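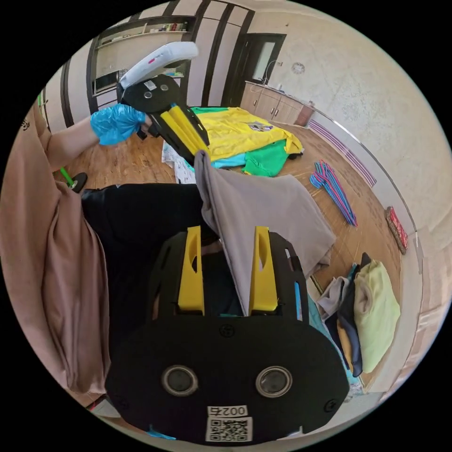
The technician who looks after the hand-held grippers at Fuden's Paltham site doesn't trust the word "maintenance-free." "It has screws," she said. "Screws need checking."

Her main complaint is the yellow fingers. The supplier, Gidey, rates a pair for 435 hours. She swaps them at 127.

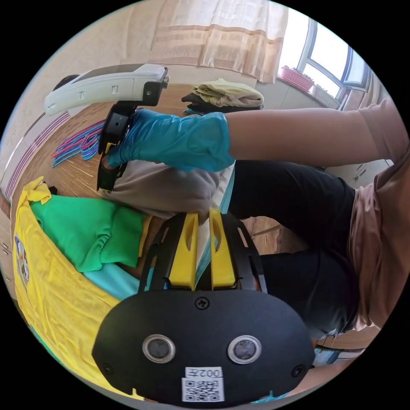 Words: the Prondwood desk

And the lenses? She wipes both every Monday – dry cloth, no spray. "They told me the software corrects for smudges. I'd like to see that."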